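Kitchen Bench Surfaces in Older Rental Houses

Pakus Street Housing Study, Group 3

Background

Our group looked at bench surfaces in the kitchens of older rental houses in Utonley. We picked this topic because most of us rent, and the kitchen bench was the thing we complained about most when we first met. The course asked for a small study of one part of a home that gets heavy daily use, using visits, talks with tenants and some reading.

We wanted to answer two questions. Which surfaces are found in these houses, and what do tenants find hard about living with them? We did not set out to work out which surface is cheapest to put in. Prices change too often, and none of us had trade accounts.

Method

We visited 20 rental kitchens in Utonley and Haston during February. All of the houses were built before the current wet area rules came in. Tenants were found through a notice at the Haston library and by asking neighbours. We asked each tenant the same 9 questions, mostly on cleaning, damage, hot pans and repairs. Visits were kept short, and most were after 5 pm so that people were home from work.

Two members of the group did the talking and one took notes. We wrote up the notes the same night. The one time we left it until the Friday, we had trouble reading our own writing, and two answers had to be checked again by phone.

What we found

Laminate was the most common surface. Tenants thought it was easy to wipe but said that the edges near the sink swelled and lifted. Once the edge has lifted, water gets into the board underneath and the damage spreads. In one Haston kitchen the strip along the front of the bench had been glued back on by the tenant, who had given up waiting for the agent.

Timber benches were less common. They had usually been put in by an owner who had lived in the house before renting it out. Tenants liked the look of them and worried about them. Ring marks and black stains around the taps came up in nearly every talk. Some tenants did not know that timber needs to be oiled, and it was not mentioned in their lease or in the condition report.

Tiled benches were the surface people had the strongest opinions on. The tiles themselves hold up well. They take a hot pan, they do not fade much and a single broken tile can be replaced if a match can be found. The grout is the weak point. It stains, it goes soft if it is scrubbed with the wrong cleaner, and crumbs sit in the joints. Tenants who bake said they could not roll dough on a tiled bench and used the table. Colour made a difference too. Dark tiles hid stains but showed dust and water spots, and pale grout between dark tiles showed every spill.
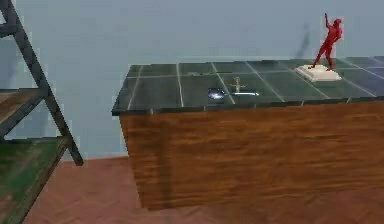
Figure 1. Dark green tiled benchtop with pale grout on a wooden base (rendered view).

Sealing the grout helps, but it has to be redone, and tenants were not sure whose job that was. The Tehrani guide to home surfaces, which we used for most of our background reading, treats sealing as normal upkeep and does not say who should pay for it in a rental. Agents we rang gave different answers.

Discussion

The main problem we found was poor information. Tenants were being held to the state of a surface without being told how to look after it. A one-page care sheet left in the kitchen drawer would cover most of it - what to clean with, what to keep off the surface, and who to call when a joint or edge starts to fail.

Our sample was small and people who answer a notice are likely to have something to say. We also had no way of checking how old each bench was, so we cannot say how long any surface lasts. If we did the study again we would ask to see the condition reports first, and we would drop question 3, as it overlapped with question 2 and tenants found it annoying.

We have drafted a care sheet for laminate and one for tile. The timber one is not finished.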